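Folding Laundry on a Covered Table: Shirts and Soft Garments

Revised October. Maintained by Kerstin Reuter.

Preparation

1. Cover the work surface with a plain, light-colored sheet. Dark lint and loose threads show up against it.
2. Smooth the sheet from the center outward.
3. Place unfolded items at the back. Keep the front half for the item in progress.

Opening out a garment

4. Find two points on the same edge, such as both shoulder seams or both ends of the hem.
5. Grip one point on each side and draw them apart until the edge between them is straight. Stop before the fabric stretches.

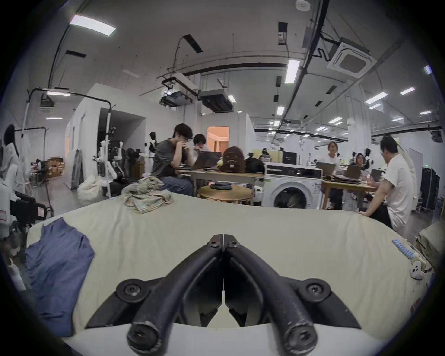
A blue item on the sheet, with another piece of laundry farther back.

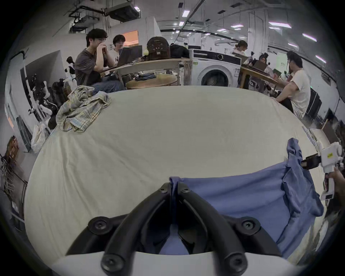
6. Lower the garment with the edge still under light tension. Release both sides together.
7. Press wrinkles toward the hem with a flat palm.

Folding

8. Fold each side to the center line, then lay the sleeves straight down.
9. Fold up from the hem 2 times. Knits may need a looser second fold.
10. Let the stack rest 15 minutes before shelving.

Thick fleece does not hold the second fold. Roll it from the hem instead and store it with the open edge down.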